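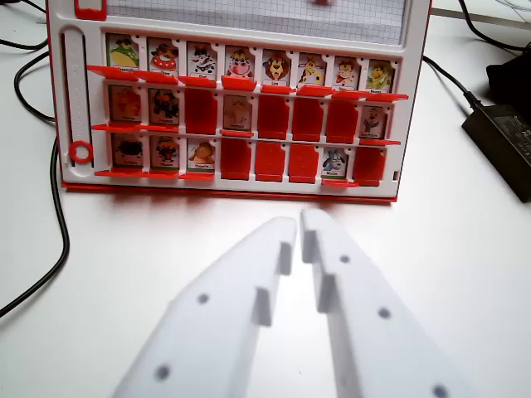
## Lakosano Toy Library: the games shelf in May

I'm told a gallery page is supposed to make you want to borrow things. I'll do my best, but I've been putting board games back in their boxes for too long to believe what's printed on the lids. "Hours of fun" usually means twenty minutes and a search under the couch.

The catalogue now runs to 600 items, and this month's page goes to the animal guessing game, the upright one in red and white with the little flaps. It's the most requested thing we have for ages five to eight. I'd like to know who's requesting it, as it seems to spend a fair bit of its life on the shelf.

### The animals

Cartoon ones, all with a name on a tiny label at the bottom of the card. The lion's name you can read without much trouble. Good luck with most of the others unless you bring your nose to the plastic. I don't think the labels help a child who's just learning to read, whatever the argument for them was.

There's a dog in a red and white life ring. I've been asked twice whether "Are you in the water?" is a fair question. I say no. The dog is in a ring, and that's all we know.

My favourite is the penguin in a scarf, mostly for what it does to the questions. "Are you wearing clothes?" sounds clever until someone holds up the monkey and wants a ruling on the red.

The giraffe is yellow with spots. Anyone who opens with "Do you have spots?" is going to have a discussion on their hands, and they should have it before the flaps go down.

### The flaps

Three rows of eight, each slot with its own flap hinged along a red ledge. Fold one down and the animal is out of the running. Simple enough, though small fingers do tend to take the neighbour down too, and then there's the matter of whether it was already out. We've had complaints that the game is "broken" which, when looked into, came down to this.

A row with everything still standing beside rows half folded is a perfectly ordinary mid-game board. It doesn't mean somebody's cheating. It might, but you'd need more than that.

### The questions

The rules say yes or no answers only. In practice you'll get "sort of", "only its tummy" and "it depends what you mean by a farm". Nassoro Minja brought in a house rule at the Pathirana Street afternoons: a "sort of" counts as a no, and you lose your next turn for arguing. I was doubtful. I still am, but the games do finish.

Colour questions are meant to be the strong opening. I'm not convinced, with this many browns. "Does it live in Africa?" is worse, unless both players are geography teachers.

### Borrowing it

- Two-week loan, one renewal.
- 80 cents for each missing card. We do check.
- Catalogue number 540, bottom shelf, next to the Jurkska wooden train.
- For 2 players. Four can play in teams, according to the people who've never tried to keep a team of six-year-olds whispering.

Please send it back with every flap up. I know it all gets jostled in the car, and I know I asked last year as well.

Somebody also suggested we replace it with the electronic version from the Datell catalogue, the one that talks. I've read the blurb. It needs batteries, it makes a noise when you're right and a longer noise when you're wrong, and I'll be voting against it.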